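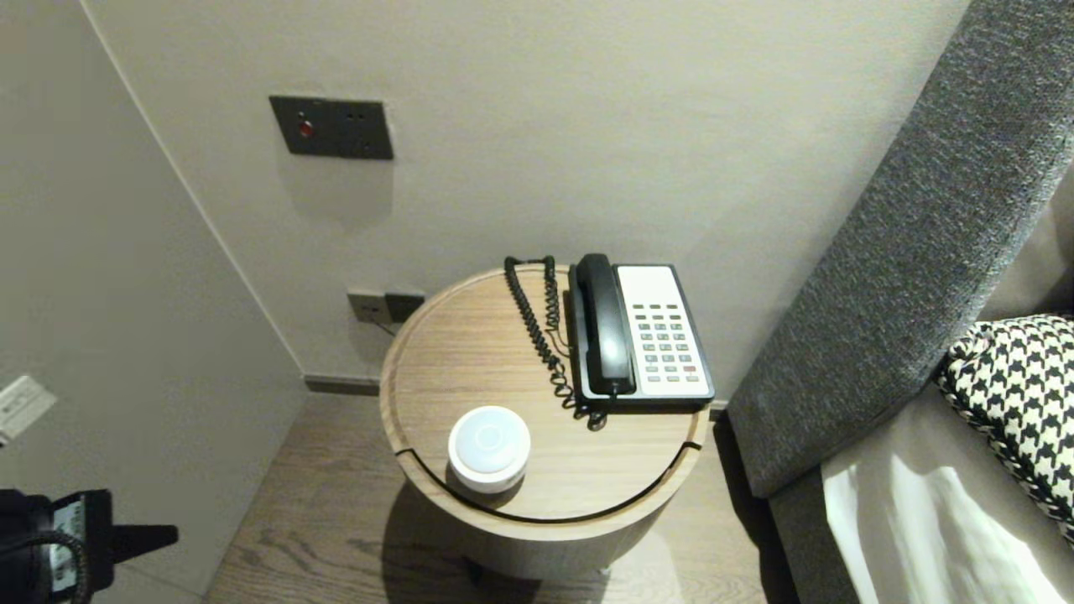

Viera Vrabec wants to know if I'm seriously telling people to call the hotel instead of booking online. Yes Viera, I am, and I'm going to be annoying about it for a whole thread

So last Friday I was trying to get 2 nights in Hornville for my cousin's wedding. Every site had the same price and the same little red "only one room left!" thing. I've seen that thing on places that were half empty

Called the front desk at the Stisten around 9 at night. Guy picks up on the second ring, I ask what he's got, and he knocks 50 bucks off the total and throws in parking. Took four minutes, and most of that was me spelling my last name

Couple things I've learned doing this. Don't call the 800 number, call the building. And don't call at check-in time, they've got a line of people with suitcases in front of them and they will hate you

Also ask which side is quiet!! The website will never tell you room 222 is next to the ice machine. The night clerk will tell you that for free, and probably which elevator to avoid too

Lucimara Portela says she tried it in November and they wouldn't budge on price. Fair, that happens - I usually ask for late checkout or breakfast instead, and I get one of them more often than not

One more and then I'll stop. Get the name of whoever you talked to and have them email the rate while you're still on the line. I skipped that once and paid full price at the desk like a dope

Anyway the wedding's at noon and I still don't have shoes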